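Ticket: Ekby portal, PDF attachments failing on upload
Opened by: Normand Marchand
Assigned: Clifford Pelletier

Files over 20 MB stop at 40 percent and the page returns to the login screen. Smaller files go through. Same result in two browsers.
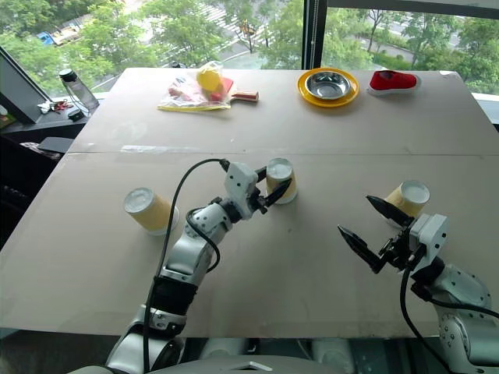 Paper cups on table.

Raised the session timeout from 7 to 25 minutes and restarted the Prorusgate service. Large PDF still fails. Proxy log shows the request body limit being hit. 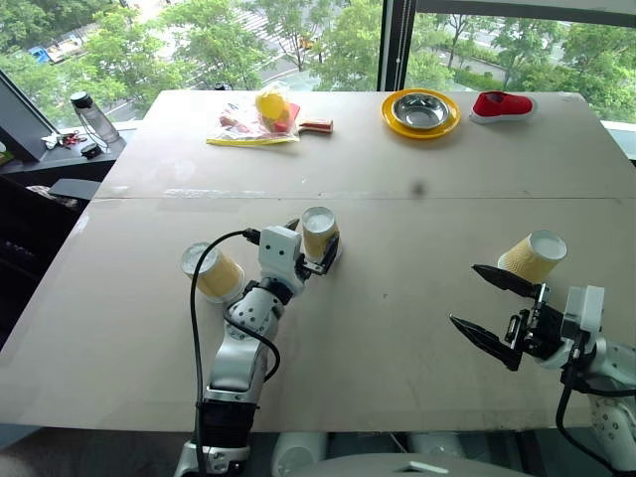 Cups and window.

Limit raised on the proxy. Normand to retry the large PDF. Ticket stays open.

Ekby Support | Contact | Back to top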